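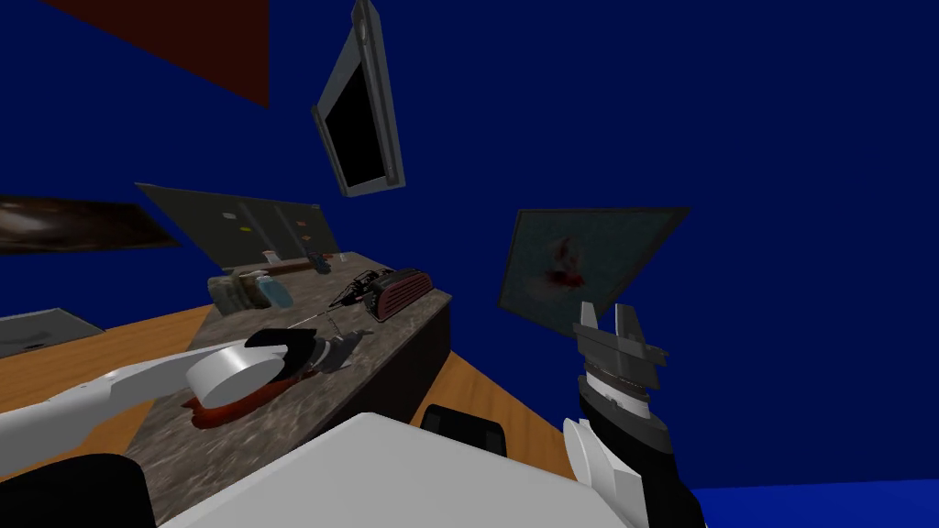 A two-armed robot at a stone countertop in a simulated kitchen, one gripper reaching toward the back of the counter.

Danai Pappas had a spreadsheet open before she had a robot picked out, and I love her for it. She plans equipment for Liapis, a company that runs shared kitchens, and on a Wednesday morning she walked me through her whole budget with the kind of joy most people save for vacation photos.

Her first line item is time in simulation. Before Liapis signs for any hardware, she wants 200 hours of a two-armed machine working virtual counters, with clutter on them and a spill or two. You can swap arms, change the reach, tilt a camera and start over before lunch — try that with a crate on a loading dock!

The quotes taught her plenty. Sandix offered a lower price on the arms but listed the grippers separately. Tosex folded in training and spare fingers, and wanted 22 weeks to deliver. Neither one mentioned the floor, so Danai did. Her older kitchen in Fatovberg has an aisle that narrows by the dish sink, and a wide base would have to park there all day.

She also keeps a line for things that wear out: finger pads, cables, covers that can take a scrubbing. She has set aside 400 dollars a month for those, plus eight paid hours for whoever on the crew becomes the robot person. (There are already two people who want the job.)

What got me most excited was her test list. Reach past a bottle without knocking it over. Pick up a long utensil lying flat. Work around a messy patch of counter. Each task has a box for the simulated result and a blank one beside it for the real kitchen, and she plans to start filling in that second column in November.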